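Zasent two-arm cable kit, long-term review
June 4, 2023

Rating: 3 out of 5

I bought the Zasent cable and clip kit in April to replace the stock wiring on a pair of bench arms. It came through Jaswood, who had it in stock when the arm maker didn't. The kit is two wrist cables, two base cables, a bag of clips and ties, and a folded sheet of instructions. I paid 400 dollars for the set.

The first weeks were fine. The connectors seat with a firm click and the cable stays flexible. Purple is easy to see against the arms, so you can check the routing from across the room. Fitting both arms took me one afternoon, most of it spent on the clips.

The fault showed up on the left arm. It stopped partway through a reach with a communication error and held position. I cleared it, homed both arms and started over. It did the same thing 17 cycles later, then ran clean for the rest of the day. The controller log blamed the wrist every time. I swapped the gripper with a spare and got the same error, so the gripper was off the hook.

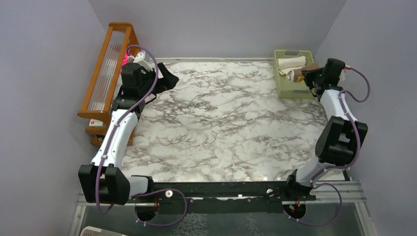
Slack is where this kit and its instructions part ways. The sheet tells you to leave a "generous service loop" at the wrist and gives no length or drawing. I took that at face value. On the left arm the cable goes up and over the wrist in a high arc and then crosses in front of the gripper assembly before it gets to the forearm. With a rack standing on that side, a loop like that has something to catch on. The clips keep the cable close along the forearm link, but they do nothing for the part that sticks out past it.

With the power off, I unplugged the wrist end and found the jacket pulled back from the strain relief. Bending the cable at that point by hand, with a meter on it, broke the signal. The right arm's cable tested good.

My worry is less the dropped signal than what a snag could do. A loop that hooks on a fixture can drag it, or tear loose while the arm is moving. Keep your hands out until the arm is powered down, even if it looks stopped. Mine held still on the error, but I would not count on that.

Zasent lists the cable for 2000 hours of flexing. I had nowhere near that on it. Support answered in 7 days and sent a new left cable at no charge, with no comment on the instructions. I fitted it with a shorter loop and added a Chantharasri clamp at the wrist, bought separately. No errors so far.

I also looked at the Vonach sleeve kit. It costs more and is stiffer, but the clamp is included and the manual gives loop lengths. For a single arm with open space on all sides, the Zasent is good enough. For two arms sharing a bench with racks and bins - my setup - I would price in the clamps from the start.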